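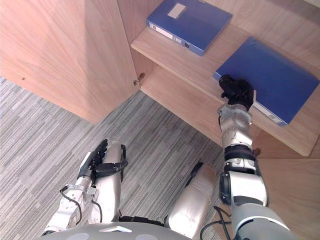
lollow_cooks
pickled onions, how much sugar? Mum's recipe says 2 cups to a litre of vinegar, seems heaps. Doing a big batch tonight

Corkerthorpe
way too much. half a cup, taste it, go from there

lenihan
disagree – two cups is right for brown vinegar. Half and they'll strip your teeth

Corkerthorpe
thats chutney not onions

lollow_cooks
its white vinegar, should of said

lenihan
oh. one cup then. still salt them overnight

Corkerthorpe
one's still sweet but ok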